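Encyclopedia > Robotics > Faults and failures > Cable faults > Vetley drift

Vetley drift

Vetley drift is a fault in tabletop robot arms in which the gripper slowly wanders from the position it has been told to take, while the software goes on reporting that everything is fine. It is caused by the pull of an external cable on the wrist. The name comes from Vetley, the town where the fault was first written up, and where residents would probably have preferred to be known for something else.

The fault is minor in engineering terms. Its fame rests on how long it took to find.

Background

Small arms used for household tasks often have grippers that were added after the arm was designed. Power and signals then reach the gripper through a cable that runs outside the arm. If there is too little slack, the cable pulls on the gripper when the arm extends. If there is too much, the loop hangs over the side of the table and can catch on it. Installers have traditionally chosen one of these problems according to taste.

The joint sensors measure the angle of each joint. They do not measure bending in the mounting plate between wrist and gripper, so a tilted gripper can be several millimeters out of place with no error recorded anywhere.

The Vetley trials

The fault was described by Rhea Dalisay and Atif Jadoon during a run of 1,195 attempts at picking up cups and bowls in ordinary living rooms. Of these, 258 failed. The usual failure was a near miss, with the gripper closing politely on the air beside a cup. Bowls were sometimes pinched at the rim and then let go, and 23 of the failed attempts ended with something on the floor.

Jadoon first blamed the lighting, then the shiny bowls, then the calibration, which he redid so often that the procedure was eventually shortened out of pity. A replacement arm was sent over from the workshop in Brirstead. It missed in the same direction as the old one, having been fitted with the same cable.

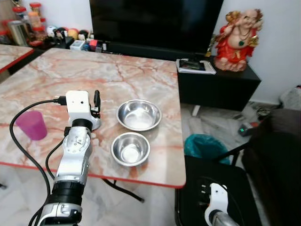 A household pick-up setup. The black cable plugs into the side of the gripper and loops down over the table edge.

The cause was found in January by Yhon Tamayo, who had come to fix a printer. He noticed that the gripper twitched when he leaned on the table and trapped the cable under his elbow. Dalisay's report gives the discovery one sentence. The history of the calibration work takes up four pages.

Safety

Drift is mostly a nuisance, but it has a less comic side. An arm that misses a cup may strike it, and a snagged cable can come free all at once, letting the gripper spring sideways. In one case at Brirstead a mug was knocked off a counter and broke near an operator's foot. The operator was unhurt and wore boots from then on.

A cable pulled partly out of its socket is more serious. The gripper may lose power while holding an object, or lose its signal and keep squeezing. Many grippers hold their last command when the signal drops. This is sensible with a glass and much less so with a thumb.

Detection and prevention

The standard check is the Tshabalala test, in which the arm is sent to the same point from several directions and the position of the fingertip is marked on paper each time. A tight group of dots means the cable is behaving. Jade Wainwright, who wrote the most widely used instructions for the test, recommends 84 repeats - a figure she has never explained and which users complain about faithfully.

Common remedies include:

- fixing the cable to the forearm with a clamp, leaving a short free loop at the wrist
- keeping hanging cable clear of table edges and chair backs
- stiffening the mounting plate
- inspecting the plug at the start of each session

Software correction has also been tried. The Dradard package estimated the pull of the cable from the pose of the arm and shifted the target to match. It worked well until the cable was moved, at which point it corrected for a cable that was no longer there. Support for it has ended.

Name

Dumisani Adams has argued that the term should be dropped in favor of "cable-induced wrist offset," on the grounds that nothing about the fault is peculiar to Vetley. His own paper on the subject uses "Vetley drift" in its title, so that people can find it.

Related entries

Cable strain relief
Dropped object hazards
Gripper signal loss
Phantom grasp
Repeatability testing
Tshabalala test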